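Ticket: Politics stories, corrections not reaching the app or the morning email
Status: open, waiting on vendor 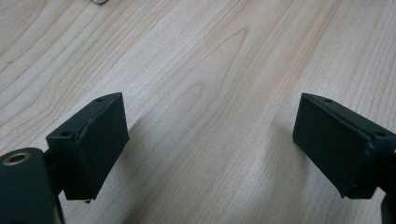

R. Agarwal
Night web editor, politics desk

Opened 03/05/2020

Short version. We correct a politics story in Lidunex, site shows the correction, app keeps the old text. Morning email also picks up the old text. Started with the governor's travel story, now seeing it on others. High priority please, her office has called twice.

What happened
Story went up with the line saying the governor had left the state for the month. Her press office sent a statement, we changed headline and first two grafs and put the correction note at the bottom. Saved, republished. Website fine within a minute. App still had the old headline at end of shift. Push alert linked to the old version too. Reporter is getting yelled at for something that was fixed hours ago.

Tried so far
- republish from the editor. nothing
- unpublish, wait, publish again. Story dropped off the site and came back. App never dropped it
- changed the slug. Now the app has TWO copies, old one on top. Changed it back, still two
- purge button in Prirance, says success, no change
- deleted and reinstalled app on my own phone, same old text, so not the phone
- logged in as a different user, same

Things I checked becuase somebody will ask
Cache time on the politics section is set to 60 seconds. Has been since the last election. Clilell county page has the same setting and same problem. Sports and weather corrections go through to the app normally. Opinion I haven't tried.

Update 1
Support first reply said clear browser cache. It is not the browser. Please read above.

Second reply asked for a story ID. It's 538. The second copy doesn't show an ID in the app, sorry, don't know how to get it.

Update 2
Day desk found more. City council vote story, correction on the vote total, app still has the wrong total. Same with the state senate committee piece, we had the wrong party next to a member's name. Both fixed on site, both wrong in app. Both edited after the first push alert went out. Might be the pattern? Stories with no alert seem OK, but we alert on nearly all politics stuff so hard to say.

Support asked for the export log. Attached. The part that looks wrong to me:

export politics 538 rev 1 OK
export politics 538 rev 2 QUEUED
export politics 538 rev 3 QUEUED
export politics 538 rev 4 QUEUED
queue length 1000 (limit)

Never goes past QUEUED. Sports revisions say OK all the way down.

Update 3
Vendor says politics queue is full and new revisions can't go in until something comes out. Asked why it's full. They think it's the old candidate questionnaire pages, those got re-imported in August and each one is asking the app to confirm, and the app doesn't know those pages anymore. So they sit there and retry.

Can I delete them from my side? No, no permission. Who has it? Vendor is checking.

Also asked why the screen says "published" in green when it has not gone to the app. No answer on that one yet. Would like one. Whole desk goes by the green.

Update 4
They cleared the stuck items, batch of 98 first as a test. City council story updated in the app right after. Senate committee one also. Governor story still has two copies, one is now correct and one is old. Old one is the one people get from the alert. Of course.

Asked them to kill the duplicate by hand. Told to open a separate ticket. I am not opening a separate ticket, it's the same problem, it came from us changing the slug to try and fix this.

Workaround for the desk until this is closed
- correct the story like normal
- then open it in the APP and read it, don't go by the green label
- if the app is wrong, send a second alert with the corrected line written into the alert itself. Ask the duty editor first
- do NOT change the slug
- do not unpublish/republish over and over, each one adds to the queue
- morning email: hold anything corrected overnight and paste the text in by hand. Preview it before it goes

Update 5
Duplicate is gone. Alert link now goes to the corrected story. Checked on two phones, mine and the one on the desk. Press office told.

Rest of the queue is still being cleared, vendor says overnight. Email still building from the old text as of this afternoon, Prirance side says their copy refreshes from the same queue so should sort itself. We'll see. Pasting by hand again tonite.

Still need from vendor before I close
1. who can clear the queue when it fills up at night, and a number to call
2. some kind of warning before it hits the limit
3. the green label thing
4. are the questionnaire pages going to do this agian next time they're imported, primary coverage is coming up

Leaving open.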